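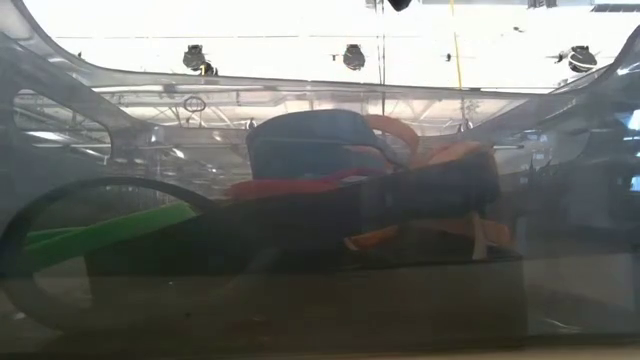

Kyriaki Raptis, Nghĩa Lương, Renato Pascual, Wing-yan Peng
Correspondence: K. Raptis. Manuscript version 2022-04-07

4. Picking from tangled soft goods

Figure 3. Side view of the tinted bin with one of the mixed piles: dark and blue fabric items with orange, red, green and pale straps. The camera looks through the wall of the bin.

4.1 Task and material

The previous section treated rigid objects, for which the grasp point and the object are almost the same question. For straps and bags this is no longer so. A strap can be visible at one side of the pile and held fast at the other side, and a good grasp on the visible part says little about what will come up with it. In this section we study whether a side view, taken through the wall of the container, helps the planner to choose a strap which can be removed alone.

The pile in Figure 3 shows the kind of difficulty we mean. The red strap runs along the top of the long dark item, and for a planner it is a simple target. The orange one is harder. It appears as a loop near the blue fabric, again as hanging folds at the right end of the dark item, and once more as a short length under it. From the image alone we can not decide if these are parts of one strap or of several, and we do not ask our annotators to decide it. They mark visible segments only. Whether two segments belong together is left as an unknown in the model.

The items were bought from the supplier Vrabec and were used without any change. Before each trial the operator put the items in a sack, shook it and emptied it into the bin. We did not correct the piles by hand, even when the result looked too easy. In total we recorded 554 trials, divided between the two planners which are compared below.

4.2 Why a transparent container

Most of the earlier bin-picking work, including our own on the Fukon cell, uses an opaque box and a camera from above. The view from above gives good depth on the upper surface of the pile and nothing on the sides. For rigid parts this is enough. For soft goods the side of the pile contains the crossings, and the crossings are what makes the pick fail.

The transparent wall brings its own troubles. The tint lowers the contrast, so that black fabric and the shadow under it become nearly the same value. The plastic also carries reflections, and the room behind the bin remains visible through it. In Figure 3 the steel structure and the light panels of the ceiling appear just under the rim, and a first version of our segmentation took the dark beams for black webbing. We tried a plain screen behind the bin and obtained cleaner masks, but we gave up this solution: the sites where we want to use the method have lamps, windows and other equipment in the background, and a result which needs a screen would be of small use there.

Instead we record one image of the empty bin at the start of each session and give it to the network as a second input. The moulded curves of the wall and the fixed lights are then present in both images. The difference is not perfect — reflections move when somebody passes near the table — but it removed the greater part of the false webbing.

4.3 Choice of the grasp

Each visible segment receives a freedom score between zero and one. The score is low when another item lies across the segment, when the segment disappears under an item, or when its two ends go to different sides of the pile. The planner then takes the segment with the highest score for which a grasp without contact with the wall exists. If no segment passes the threshold, the planner asks for a small push of the pile and a new image. We allow at most 2 pushes in a trial, after which the trial is counted as refused.

The baseline, which we call Wuvow after the internal name of its software, uses the view from above only and takes the highest graspable point. It has no notion of a strap as a long object. We consider it a fair baseline, as it is what was running in the laboratory before this study.

4.4 Observations

The side view changed mainly the order of the picks. Wuvow often began with the padded fabric items, because they form the top of the pile, and these came up together with every strap wound around them. Our planner more often began with a strap end hanging free at the side, and left the large items until less was attached to them.

The gain was smallest for black straps. A black band before a dark item, both behind tinted plastic, was frequently not segmented at all, and the planner behaved as if it did not exist. We examined 45 failed trials one by one and found that in 24 of them a dark strap was missing from the mask. Stronger light improved the masks in the lower part of the bin but also made the highlights on the rim larger, and some grasps near the rim were then lost. We did not find a setting which is good for both.

A second kind of failure concerns loops. A closed loop has no end, so our score treats it as free when nothing lies across it, although another strap may pass through it. The annotators Idalina Patrício and Renato Pascual disagreed on such cases more than on any other, and we kept both labels. For the training we used the lower of the two scores, which makes the planner careful and in some piles too slow.

The extension to the larger Nuravia bins, where the pile is further from the wall, is discussed in Section 5.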